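Ojala has released a beta of Carkix, its motion planning software for robot arms, with a new mode meant for work close to soft objects. The release is dated January 13, 2021, and is open to existing license holders.

Most planners treat everything on a table as a solid obstacle to be kept at a fixed distance. That works for boxes and machine parts, but it leaves an arm unable to reach down into a bowl or a tray without the planner rejecting the path. Carkix Beta lets the user mark a region as soft and set a lower approach speed inside it. The arm may then pass over the rim and come down toward the contents, while the rim itself is still handled as a hard edge.

Ottilie Wyss, who leads planning at Ojala, said the change came out of trials with fruit on a kitchen counter. "A bowl is an awkward thing for a planner," she said. "The useful part is inside, and the arm covers up most of it on the way in. We had to stop asking the camera for a clear view at the moment we needed it most."

The software now keeps the last good view of the target area in memory and plans against that when the arm blocks the camera. The stored view can be held for up to 94 frames, after which the arm backs off and looks again.
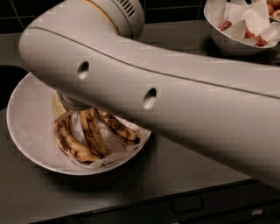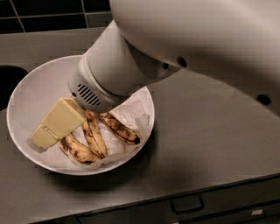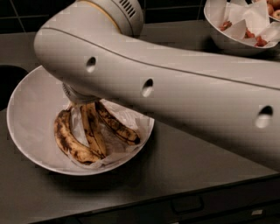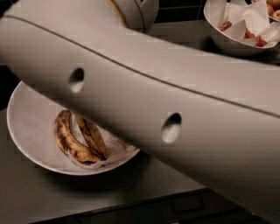 The arm over a bowl of ripe bananas during work on close-range planning. Photos: Ojala

The test set that ships with the beta has 3,180 recorded approaches, 2,000 of them over bowls and the rest over trays and open crates. Users can replay any approach in the viewer and compare the planned path with the one the arm took.

The beta also fixes a fault in the Cemach driver that caused the wrist to pause before its final descent – a common complaint on the user forum since September. The log viewer has been rewritten and now shows camera view, joint angles and speed on one timeline.

There is no grasp planner in this release. Carkix brings the gripper to a chosen pose and leaves the closing of the fingers to other software. Wyss said a combined version is being worked on but gave no date for it.

The download is 198 MB. License holders can get it from their account page, and settings files from the previous version will load without changes.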